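Workshop notebook, poetry table
April, started 7:40 in the evening

Back on the ferry poem. I read the whole draft out loud before supper and the middle finally moves! The opening still drags its feet, but from the landing at Cornano on, it wants to be heard, and I got through it without stopping to fix a single word, which has never happened with this one.

Where it stands: 40 lines, rhymed couplets, loose four-beat. It began as a ballad and I dropped the refrain last month. Ynyr Parri was against dropping it and I think he may have been half right. When the refrain went, the bell went with it, and the bell was the only sound in the poem apart from water. So tonight I tried bringing the bell back once, near the end, with no repeat:

The bell at Cornano rang over the flood
And we stood on the landing up to our shins in mud

Second line is too long. I love "up to our shins" and I know it has to go. Versions:

And we stood on the landing, shin-deep in mud
And we stood, the three of us, shin-deep in mud
And the landing was nothing but rope and mud

The third one! It loses the people, but the people come back two lines later and they come back better for having been gone. Marked it in pencil. Will see if I still like it in the morning.
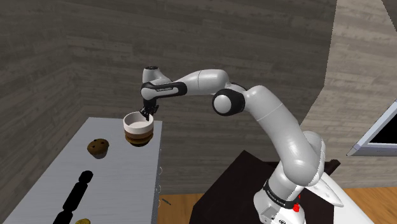

Last changed: April, 10:17 p.m.

Rhyme trouble, same place as always. I have "river" with "shiver" and everyone who has ever written about a river has that pair too. Tried ending the line on "water" and got daughter, slaughter, quarter. Quarter is interesting -- "the moon at a quarter" -- but the poem happens at noon and I am not moving the sun for a rhyme. What did work was turning the sentence around so that "river" sits in the middle and the line ends on "bank." Then thank, plank, sank, drank, all of them good plain words with a thump at the end. I wrote 10 couplets on that sound just to feel them go by. Most are junk, two are keepers:

They laid down a door where they hadn't a plank
And carried her over it, bank to bank

(Not sure of "hadn't a." Might be too quaint. Ask the table.)

Note for Ynyr: your sonnet about the Mivville road is so close. The turn comes a line early and I'd leave it early, it gave me a real jolt. The only word I'd fight you on is "eternal." You have the gravel and the dog and the one lit window already, and they do the work. Also please keep the half rhyme of "gravel" and "level." I've been saying it to myself all week while washing dishes.

For the Lundura reading: they want no more than 800 words from each of us, introductions included. The ferry poem and the two short ones fit easily. I'd like to put the short one about the coat first so that people can settle into their chairs before the long one starts.

Things to try next:
-- the whole opening in past tense
-- cut the stanza with the gulls (read it without, twice)
-- a title that isn't "The Crossing"
-- return the Edwards anthology, copy out the flood ballad first

Titles so far: Rope and Mud. Noon at Cornano. The Door. I like The Door a lot tonight, it makes you wait for the door to turn up and then it's underfoot.

Read it once more standing up. Stumbled on line six, "the slack of the black-tarred stack of the boat," which was fun to write and can't be said by a human mouth. Changed to "the tar-black boat."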